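Tornulley Entryway Footwear Set: Data Card

Version 2, revised 2018-07-17
Maintained by the Household Order Group, Skoryk Institute
Contact for corrections: Antonina Fedoruk

Summary

The Tornulley Entryway Footwear Set is a collection of 500 photographs of shoes and shoe storage, taken while pairs were being sorted, lined up and put away. It was assembled for the study of how everyday footwear is arranged in small entryways. Each photograph is accompanied by a short written record of the pairs present and where they were placed.

Contents

The set is divided into 11 sessions. A session covers one arrangement task, beginning with footwear on the floor and ending when the person in charge of the session declares the rack complete. Photographs were selected at intervals during each session, and many therefore show a rack that is only partly filled. These intermediate states make up the larger share of the set and should not be treated as errors.

Footwear falls under four headings: slides, canvas sneakers, other sneakers, and indoor slippers. Boots were considered for the first version and left out, as the racks in use did not have enough clearance between tiers. Tamara Vasylenko has proposed a separate supplement for boots and winter shoes, to be prepared in December.

Written records

The record for each photograph lists pairs by type and color, followed by location. The permitted locations are "upper tier," "lower tier," "floor in front," and "elsewhere." Color names follow the Allby word list, which is included with the files. Where a shade falls between two entries, recorders were asked to use the plainer name and add the second in parentheses.

A pair is entered as a pair only when both shoes are present and of the same type. Single shoes are entered individually. Direction is noted as "toe in" when the toes point toward the back of the rack and "toe out" when they point forward. Shoes on the floor have no direction entry in version 1; this field was added in version 2 for 110 photographs and remains blank for the rest.

Records were written by Bohdana Zinchenko and Svyatoslav Semeniuk and checked by Vibeke Vídalín. Disagreements were settled by discussion, and the settled reading is the only one retained in the files.

Sample entry 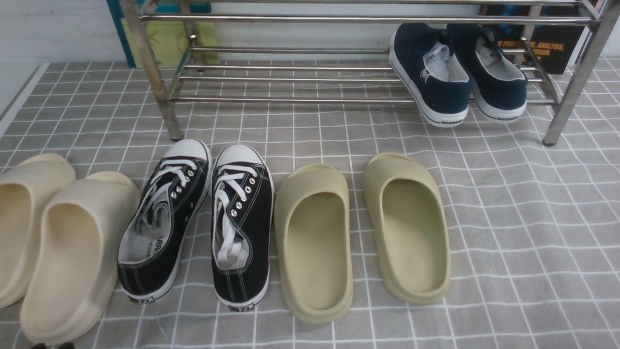 Lower tier: sneakers, navy blue, one pair, toe in. Floor in front: slides, cream, one pair; sneakers, canvas, black, one pair; slides, olive (khaki), one pair. Rack: stainless steel, two tiers.

Known limitations

Dark blue and black are difficult to separate under weak light. In version 1, 51 records were found to have the two confused and have been corrected. Users who find further cases are asked to send the record number and the proposed reading to the contact named at the head of this card.

Children's shoes are underrepresented. Sizes were not recorded and should not be estimated from the photographs.

Terms of use

The set may be used for teaching and noncommercial study. Redistribution of the photographs requires written permission from the Kevar Office of the Institute. Published work should cite the full name of the set and its version number.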